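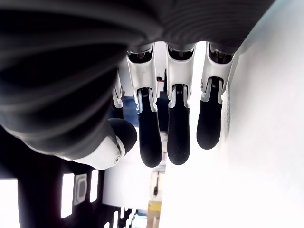

Tosatby has started a comparison of wrist-mounted cameras for its four-fingered hand, test engineer Romana Polák said. Two controllers, from Carkus and Illar, are run with each camera over 100 grasp cycles. The measure is how much of the thumb and fingertips stays in view as the hand closes - strong backlight is included on purpose. Results are due in March.
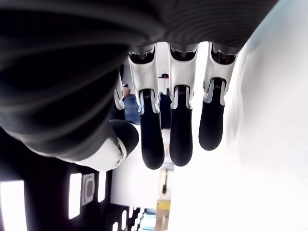
Fingers and thumb of the hand against a bright background. Photo: Kamil Dvořáček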